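3.2 Sealing of cartons in the household setting

Figure 3. Taped carton on a dining table in one of the participating homes.

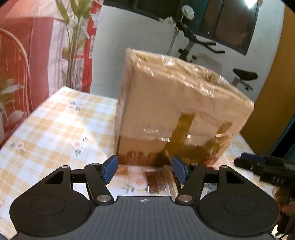 The households in the second group packed and sealed their own cartons, using whatever surface they would normally use for the purpose. No packing bench was supplied. In most homes the work was done on a dining or kitchen table, and the cloth was left on unless the participant chose to remove it. This differs from the depot group, where cartons were sealed at a fixed bench of constant height, and the difference has to be kept in mind when the two sets of results are compared in Section 4.

Each household received flat cartons from a single batch (Wollport, single wall) and two rolls of tape, one clear and one brown. Participants were told to pack the goods listed on the sheet, to close the carton so that it would survive a parcel journey, and to stop when they were satisfied. They were given no pattern to follow. The amount of tape used was found by weighing the rolls before and after, and the layout of the strips was recorded on a printed outline of the carton by the second author.

Layouts were sorted into 4 classes. Class A is a single strip along the centre seam. Class B adds strips across the two end seams. Class C has at least one band running right round the carton, and Class D has two bands that meet at or near a right angle on one of the larger faces, giving the cross shape familiar from string-tied parcels. The carton in Figure 3 has a strip of darker tape across its front face, forming a rough cross-shaped band, with clear tape wrapped over the box. Where a layout fell between two classes it was given to the higher one.

A total of 1,601 cartons were scored over the whole study, of which 300 came from the household group. Classes C and D were far more common in homes than at the depot. Participants who used a band tended to go over it again with clear tape, often in several layers, and gave the strength of the carton base as their main concern. Few mentioned the end seams, although these are where most of the openings reported in Section 4.2 began.

Two sources of error should be noted. The first is glare. Overlapping layers of clear tape give a glossy face on which the edges of separate strips are hard to make out, and the scorer may count two strips as one. For this reason the strip count was not used for any carton wrapped mainly in clear tape, and the weight of tape alone was taken. The printed band along the lower edge of a carton was also found to be of little use as a datum once covered, as its outline could not be read to the nearest millimetre.

The second is the support. A carton that is turned on a cloth drags the cloth with it, and several participants held the box at an angle with one hand while drawing the tape with the other. Strips laid in this way were seldom parallel to the carton edge. In a short repeat trial with 34 participants, the cloth was removed and the task done again on the bare table. Deviation from parallel fell for Classes A and B but showed no clear change for Class D, which suggests that the second band is laid by eye from the first and takes on its error.

Tape width was held constant throughout and was not treated as a variable. The height of each table was measured to the top of the cloth where one was present. Chairs were moved back if the participant asked for more space, but other furniture was left in place, and the free floor on each side of the table was noted on the room sheet. Participants with less than half a metre on the far side turned the carton more often and walked round it less.

The class boundaries given above follow those drawn up by Inmaculada Pacheco for the earlier Isurar trial, with one change. In that work a carton with two parallel bands was placed in Class D. Here it is placed in Class C, and the Isurar totals quoted in Table 5 have been adjusted to match.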